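3.2 Retail display and stated price

The second part of the survey concerned dried ornamental grasses and cereals sold for home use. Listings were collected in June from two online shops, Nistia and Hourani, giving 2,807 entries. Entries with no stated stem length were removed, as were duplicates under different color names. Of the remainder, 717 were sold as bundles and 253 as single stems. 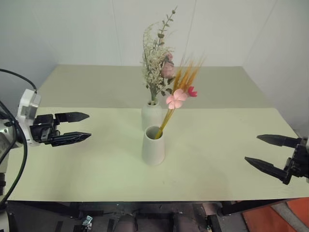 Bundle price rose with stem length in both shops, but the slope was steeper at Hourani. Dyed material was priced above undyed material of the same length. The effect of the vessel was small: listings that included one did not differ in price per stem once the cost of the vessel was subtracted. Shops with fewer than 10 bundle listings in a color group were left out of that comparison.

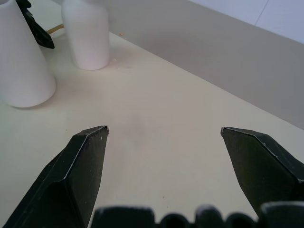 Figure 4. Cream-colored tabletop, close view.

Background color was coded separately by two readers as pale, dark or patterned. Pale backgrounds were the most common in both shops and showed no relation to price.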